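The day the hand wouldn't let go

I've been putting off writing this one up because it makes me look a bit careless, but Themba Buthelezi says if I don't blog the bad days too then I'm just writing ads for myself. Fair enough! So this is the story of the stuck grip, which ate most of my February and taught me more about error codes than I ever wanted to know.

Quick catch-up if you're new: I spend my working hours on a grocery picking setup at Lowther. Pretend vegetables, shopping basket, robot with hands. It's a fun job to explain at dinner parties.

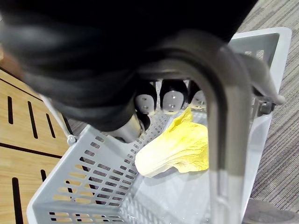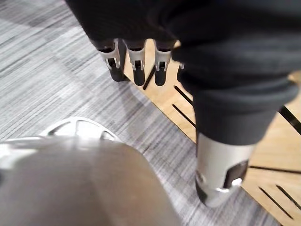
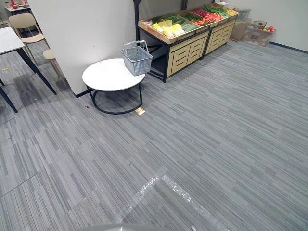
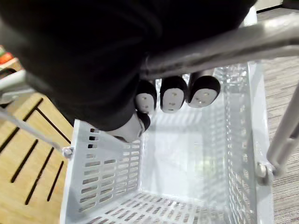

Can a robot hand keep squeezing after you hit stop?

It depends on what your stop button does. If it cuts motor power, a hand with springy, back-drivable joints will usually go slack, but a hand with high gearing or brakes can stay clamped right where it was. If it only freezes the motion program, the motors may keep holding their last commanded force, and that's a squeeze that carries on until something tells it to quit. You need to know which kind you've got before you put your own fingers anywhere near it.

I did not know which kind I had. I mean, I thought I did. I'd read the manual for Flerkex (that's the controller software we run the hands on) and I'd have told you with total confidence that the stop opened the hand. What it says, if you read the page properly, is that the stop "releases motion," and I had filled in the rest with wishful thinking.

So, the day itself. We were running the basket routine over and over, pick a thing up, put it in, take it out again, and the hand closed on the basket handle by mistake. Not a big drama. It had done that before and the routine just times out and backs off. This time it closed, the arm kept trying to lift, the basket came up off the table at a silly angle, and the screen threw error 3404.

I hit stop. The arm froze, great. The hand did not open. It just sat there with the handle in its fist, basket dangling, and I could hear the finger motors doing that thin little whine they make when they're working hard and going nowhere.

And then I did the dumb thing, which was to reach in and try to peel a finger back. I got one up a tiny bit, it slipped, and it snapped down on the side of my thumb against the metal. It hurt a LOT. No blood, nothing broken, but I had a purple nail for weeks and I said some words that I'm glad weren't recorded. Themba walked over, looked at me, looked at the hand, and pulled the power at the wall. The fingers went soft and the basket dropped onto the carpet. Why hadn't I thought of that? I really couldn't tell you. When something's got hold of your stuff you want to grab it back, I guess.

Then came the long part, finding out why. 3404 in the Flerkex list is "grip force timeout," which sounds like it means the grip timed out and gave up. Nope! It means the software stopped hearing back from the force reading and so it stopped updating the command. The last command it had sent was a firm squeeze, so a firm squeeze is what we kept getting.

I went through the logs for the whole month and found 118 of these. Most of them had cleared on their own in a blink, and the routine had carried on, and I'd never noticed because I had the warning level turned down so the screen wouldn't be full of yellow text. (Yes, I know. I've turned it back up.) Only two of the 118 had lasted long enough to be a real stuck grip, and the other one happened on a run I wasn't in the room for, where the hand was holding a toy vegetable and got it back in the crate eventually.

My first theory was software, so I lost days to that. My second theory was the fingertips, so I swapped those around, which changed nothing at all except my mood. It was the cable. There's a thin data line that runs down past the wrist, and at the far end of the reach, when the hand tips over to go down into a basket, the line gets pulled tight against a clip. Do that a few thousand times and the connector starts to wiggle. The supplier, Zaklow, told me the connector is good for 3000 bends at that angle, and we'd gone sailing past that without anyone keeping track.

The fix for the cable was boring: new line, more slack, move the clip. The fix for the behavior took longer and I'm happier with it. If the force reading goes quiet now, the hand is told to relax over a couple of seconds instead of hanging on to the last number it had. We went back and forth on that, because a hand that relaxes also drops whatever it's carrying, and my friends over at the Pliltberg group handle glass, so for them dropping is worse. For us it's plastic produce. Let it drop!

We also put in a proper power cut that you can reach from either side of the work area, with a label in big letters saying what it does, which is kill the hand. The software stop is still there but it has a label too now, and the label says "ARM FREEZES, HAND MAY HOLD." Themba wanted to add "ASK ME HOW I KNOW" underneath and I said no.

One thing I still haven't sorted out is the restart. After a power cut the hand does a little open-close wiggle to find its zero, and it does this right away, with no beep or light or anything. If you'd just gotten your fingers free and somebody flipped the switch back on, you'd be right back where you started. For now the rule is that whoever cut the power is the only one who gets to turn it on again, and they have to say so out loud first. It feels silly, shouting "hand's coming on" in a quiet room, but I do it every time.

I've asked Zaklow whether the wiggle can be delayed and they said they'd get back to me. If anyone reading has found a setting for it in Flerkex, please leave me a comment, I've been through the menus and I can't find one. The thumbnail has grown out, thanks to everybody who asked.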